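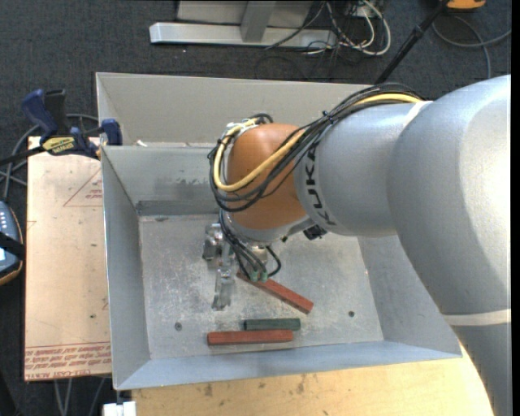 Three blocks in a scratched metal bin, two red and one green.

In Praise of the Messy Bin
By Hajar Berrada
Last updated: Monday, 7:40 a.m.

I have a soft spot for bins, and I mean plain open ones, the kind you throw things into and fish things out of. My neighbor Wekesa Mrema thinks this is a character flaw. He keeps his workshop in little labeled drawers (62 of them, he'll tell you the number before you've got your coat off) and every drawer has exactly one kind of thing in it.

Mine looks more like the bin in the photo. One red block on a slant, a green one lying nearly level, another red one just under that. You can tell at a glance what's in there! Try that with a wall of closed drawers when you want the short screws and your hands are full.

I did try his way once. I bought a drawer cabinet from Clallell, spent 2 weekends sorting, and by March I was dropping everything on top of it. The top of the cabinet had become a bin, just a bad one with no sides, so half of it ended up on the floor.

What I like about a metal bin in particular is that it's allowed to get scratched. A nice lined drawer makes me careful in a way that slows me down, and I end up setting things next to it "for now." A beat-up bin takes whatever you've got, at whatever angle it lands.

I'll give Wekesa this much: once a bin gets deep, you're digging, and digging is miserable. So I keep mine shallow, one layer if I can manage it, and when stuff starts piling up I get a second bin. He says that's how drawers start. We're still arguing about it over the fence.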